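Bestbridge Fabric Shaver: two months on

I bought this in July after Aníbal Coelho, who reviews small appliances for a newsletter I otherwise trust, called it the last one you'd ever need. I have heard that about three others, and they are all in a drawer.

The box promises "like new in 5 minutes". Like new is a stretch. On a plain cotton sweatshirt it took the bobbles off well enough, though I went over each sleeve twice and the clock was well past five minutes by then. On a chunky wool jumper it skated over the top and left the worst patches under the arms much as they were. The Orell I had before did the same job for less money, and only died when I dropped it.
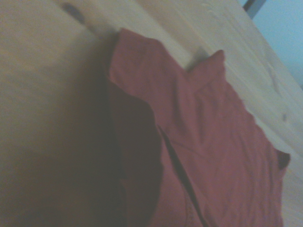
Battery life is the other claim I'd take with a pinch of salt. The leaflet says 1000 charges, which I have no way of testing and neither does anyone else who has owned it since the summer. What I can say is that mine slows down long before the light tells you to plug it in, and a slow blade tugs.

There are 2 speed settings. I can't tell them apart except by the noise.

To be fair, the lint pot is a decent size and comes off without a fight. The guard is metal, it clicks on firmly, and I haven't put a hole in anything. Spare blades are sold separately, and the shop was out of them both times I looked.

Would I buy it again? Probably not at full price. If you only wear cotton and it turns up in a sale, fine. For wool I'd stick with a cheap comb and a bit of patience.

Three stars out of five.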